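Tultgate Community Kitchen: spring progress report to the Ochoa Fund

We're so pleased with how March went! Your grant of $2,000 has paid for the dishwasher, the new sink fittings and 100 place settings from Bedent, with $400 still in hand for shelving.

The washing-up corner is now in daily use — the dishwasher sits under the white counter, a step from the sink, and its black rack pulls right out for loading. A gray drying rack stands in the sink for the odds and ends.
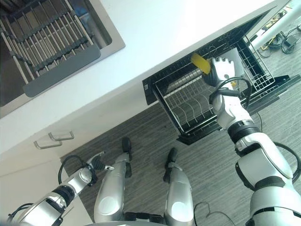

Next steps

Shelving from Vullon is on order, and we'd love to have it up before the summer lunches start. We'll also label the drawers and print a short loading guide for new helpers. The remaining receipts will come with our next report, along with the lunch numbers.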